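Prastelis color deck review: the best thing I've bought for painting a house

Reviewed by Chia-jung Au
14 September 2026

I have repainted the same hallway three times. The first gray went lavender by dinnertime, the second looked like wet cement, and by the third I'd spent more on sample pots than on paint. So when a neighbor lent me her Prastelis deck in February, I was ready to love it, and I do!

You get 200 cards in a flat tin, each one coated in real paint instead of printed ink, and each big enough to tape to a wall and live with for a few days. The backs are white with a number, a light reflectance figure and a list of three cards that sit well beside it. I went straight for the dark grays (I always do) and found 2269, a blue slate that stays blue even under my awful kitchen bulbs.
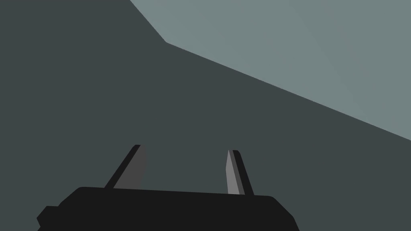 Dark slate next to a paler gray-green.

What surprised me was how much I learned from the pairings. I'd always picked one color and then panicked about the rest. With the cards you lay a dark one down, slide the pale ones past it, and suddenly a gray you'd have called boring has a bit of green in it and looks wonderful. I also tried the smaller Trenent fan, which is cheaper and easier to carry around, but the chips are so narrow that I kept seeing my own thumb more than the paint.

The warm end of the deck is just as good. There are oranges in there I would never have dared to consider for a whole floor, and now I'm pricing floor paint for the laundry room.

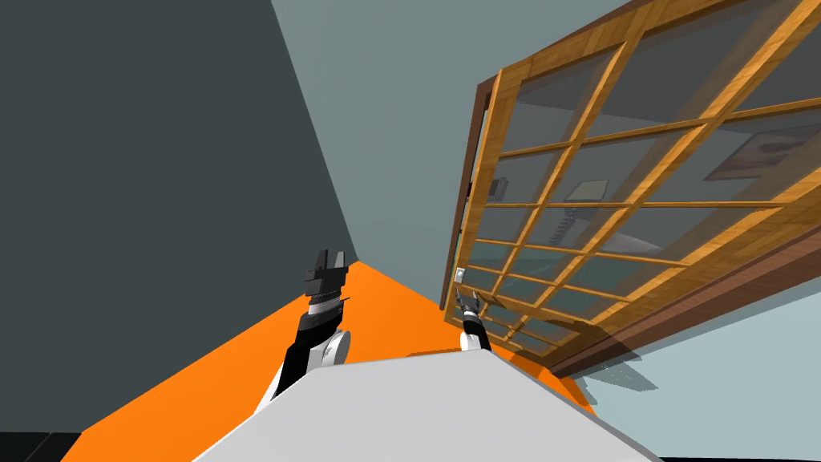

Living with the cards

They're tough. Mine have been taped, dropped, and splashed with coffee, and a damp cloth sorts them out. The tape tabs are less good - two tore on the first day, and I've switched to ordinary masking tape. The tin lid is stiff too, so open it over a table.

My one real complaint is the wood guide. It's a folded sheet showing which colors go with oak, pine and so on, and the honey tones are printed far too red. Hold the cards against your own doors and trim and ignore the sheet completely. 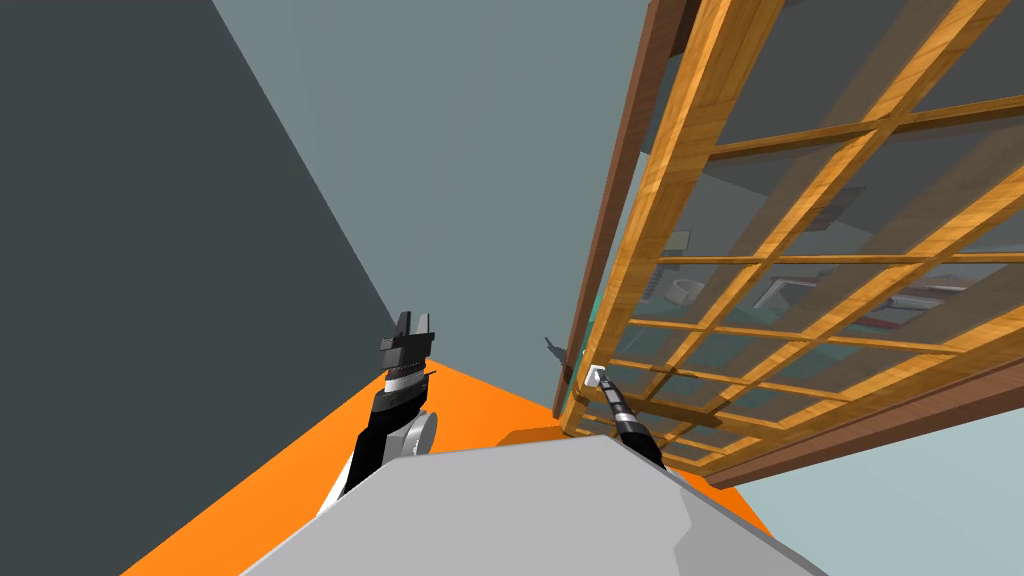 I did the same with my floors, laying cards right on the boards in the morning and again after dark, and ended up two shades lighter than I'd planned. The hallway got its fourth coat last week and I keep walking through it for no reason. My neighbor has her deck back, and mine lives on top of the fridge.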